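Chapter 4
Setting Up One Machine: Camera Height, Floor Contact, and the Room File

What you'll need for this chapter: the Drirnier base from Chapter 3 with its wheels on, the room files from the course folder, and a notebook you don't mind getting greasy.

I set up my first Drirnier on a kitchen counter in Plirkside, and I did it in the wrong order. I tuned the wheels, then I mounted the camera, then I found out the camera bracket had shifted the weight forward and my wheel numbers were junk. That cost me an evening. So in this chapter we're going camera first, wheels second, and we're doing both in the simulator before you pick up a screwdriver.

Some of you will want to skip the simulator part. I get it - the real machine is sitting right there on the bench. But every setting we touch in this chapter lives in the same setup file, and the simulator reads that file exactly the way the machine does. If the camera is pitched too far down in the file, you'll see way too much floor on your screen, and you can fix it with two keystrokes.

Open the bedroom room file and load the stock setup. The base starts out on the open floor, facing the bed, with the camera at its lowest mount. Don't drive anywhere yet! Just look at the view and get used to how low you are. Furniture you'd normally look down on is suddenly a wall running off beside you, and the stuff people hang at eye level is mostly out of reach.

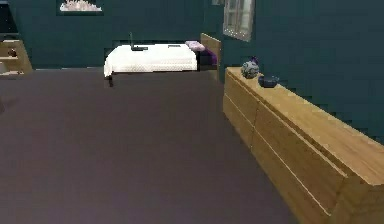 Now find the line in the setup file called cam_pitch. Mine was at 4 degrees when I started, and I left it there for a whole semester before Floarea Filip, who taught the repair class down the hall, asked me why. I didn't have an answer. Try a few values and reload after each one. What you're after is a view where you can see where the floor meets the far wall and still have plenty of floor ahead of the wheels. Write down the value you like, and the one you started from too.

Next comes floor contact. The wheel counter gives you ticks, and we need ticks per meter. In the stock file it's 1,125. When I measured my own machine on the shop floor I got 1,029, and that gap is big enough to park you in a dresser. Worn tires will do it, and so will a loose hub. (Mine was a loose hub. I'd bought new tires by then, of course.)

Here's the order I use now:

Check the hub screws by hand, power off.
Set the camera bracket and tighten it all the way.
Roll the base one meter along a tape and read the ticks.
Do it again, and keep going until two runs agree.
Type the number into the setup file and save a copy under a new name.

That last step matters more than it looks. Styliani Christodoulou keeps every setup file she has ever saved for the machine in her lab, going back to the day it was unboxed, and when it started drifting left last March she found the bad edit before her coffee got cold. I had one file, called final, and another called final2.

Section 4.1 starts with the bracket. Get your small hex key out and turn the machine off at the switch - the sleep button doesn't count.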